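Alféizares y ventanas en voladizo: ficha del conjunto Hillham

Léeme, versión revisada en febrero. Mantiene la ficha Ruan Steyn.
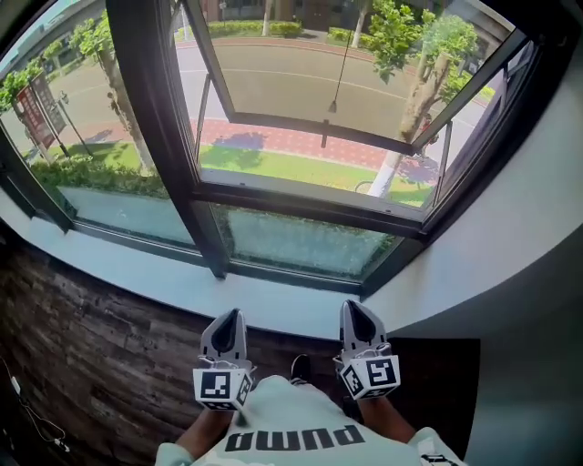
El conjunto reúne material sobre ventanas en voladizo y, sobre todo, sobre el alféizar: qué forma tiene, qué hay debajo y qué se hace encima. Me pidieron una ficha que lo presentara como recurso de referencia para interiores domésticos. No creo que lo sea, y prefiero dejarlo escrito antes de que alguien lo cite así.

Contenido

Las carpetas son 6. Dos corresponden a Grullville, dos a Hillham y dos a Pleritz. El reparto parece equilibrado sobre el papel, pero las de Pleritz se organizaron con otro criterio y mezclan alféizares con repisas de radiador. Quien necesite separarlos tendrá que hacerlo a mano.

Qué se anota

Forma del alféizar (recto, curvo, en ángulo), tono, revestimiento de la pared inferior, tipo de vidrio y posición de la hoja. Los objetos sueltos, como cables o esterillas, van en el campo «otros», que se rellenó con bastante desgana.

El campo «material» existe y recomiendo no usarlo. Un panel con veta de madera oscura puede ser madera o puede ser cualquier cosa impresa para parecerlo; a simple vista no hay manera de decidirlo. La guía Hwang, que seguimos al principio, obligaba a elegir. En esta versión se admite «veta de madera» y punto.

Con el vidrio pasa algo parecido. «Esmerilado» quiere decir aquí que lo de fuera se ve borroso, nada más. No se comprobó si es vidrio tratado, lámina adhesiva o plástico — y las etiquetas antiguas que afirman lo contrario siguen sin corregir en Grullville.

Problemas conocidos

La posición «abierta» no distingue entre una hoja entornada y una abierta del todo. Tampoco dice hacia dónde bate, salvo en las notas libres.

Los alféizares curvos se anotaron a veces como dos tramos rectos. Afecta a cualquier recuento por forma.

Las vistas a la calle tientan a deducir la planta o el barrio. No hay datos que lo respalden y las deducciones que he leído se contradicen entre sí.

Usos

Puede servir para comparar remates y para discutir cómo se describe una ventana. Para medir superficies útiles, no: faltan cotas. Se ha propuesto emplearlo como muestra de costumbres domésticas — me parece un exceso, tratándose de tres lugares elegidos por comodidad.

Correcciones

Se envían a Ruan Steyn indicando carpeta, campo y valor propuesto. Las que solo digan «está mal» se quedan sin atender.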